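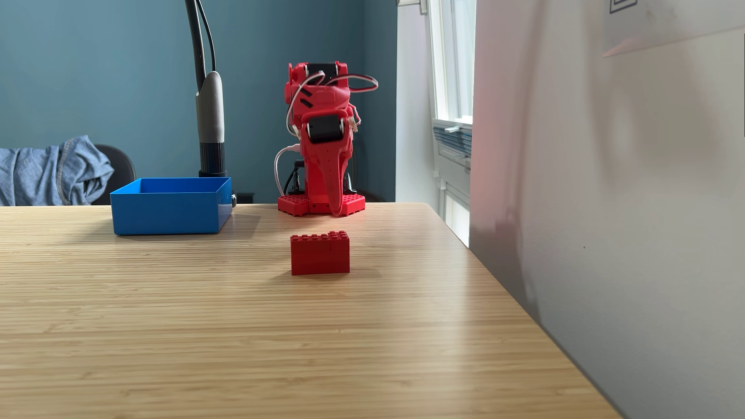 Arm and brick block on the bamboo table, Benon workshop, Hostville.

About Benon

Benon tests and repairs small 3D-printed arms for schools and labs. The company started in Hostville after a failure on a job for Lozano: a wrist servo stalled under load, its supply did not trip, and the housing softened. The fault log held 400 entries. None had been read.

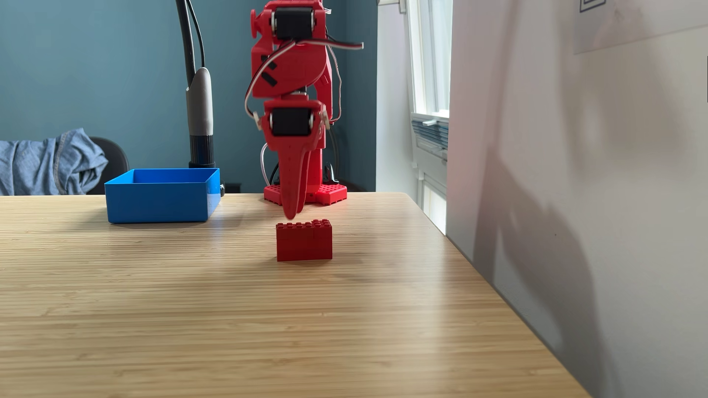
Cable faults account for most of the arms sent to us. A conductor breaks inside its insulation and the joint drops out at one angle only – a bench check at rest will miss it. Servo wires that loop out wide from the top of the arm and come back down to the wrist, as on this red one, get flexed by hand along the full run. Each joint is then cycled 200 times and the current logged. Stall cutoff is set at up to 15 seconds.

Repairs ship from Lakolport. Fault reports are free to schools.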